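Evaluating the Zukex Tabletop Simulation Package

The Skurnside laboratory has completed its review of Zukex, a simulation package for tabletop manipulation supplied by Arriaga. I am recording my findings on this blog for colleagues at the Goltmont site, who will decide in June whether to take up a license of their own.

The package was installed on one of our standard workstations. Setup required a single afternoon, most of it spent on the license server. The supplier provides 9 ready-made tasks, and we selected 4 of them for review. Each was run 200 times with randomized starting positions.

The pushing task received the most attention. A block must be moved across the table and brought to rest on a marked target. The overhead view is plain, and the red and white rings stand out clearly from the wood grain, even at the modest resolution we used. Staff who had not worked with the package before were able to read the layout without instruction. 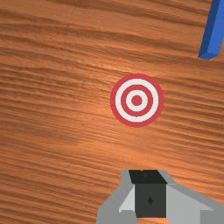 Cost and Licensing

A site license is priced at 2,000 dollars per year and includes updates and support by e-mail. Additional seats may be added at any time. Academic discounts are offered, although the application form is long and our request took several weeks to process.

Limitations

The documentation on contact settings is thin. Friction values may be changed, but the manual does not state the units, and we had to write to Arriaga for clarification. Their reply was prompt and complete. Users should also be aware that changes to the camera position are lost when a task is reloaded unless they are saved to a separate file.

Recommendation

Skurnside will renew its license for the coming year. Goltmont staff who wish to try the pushing task before then may request a guest account through the laboratory office.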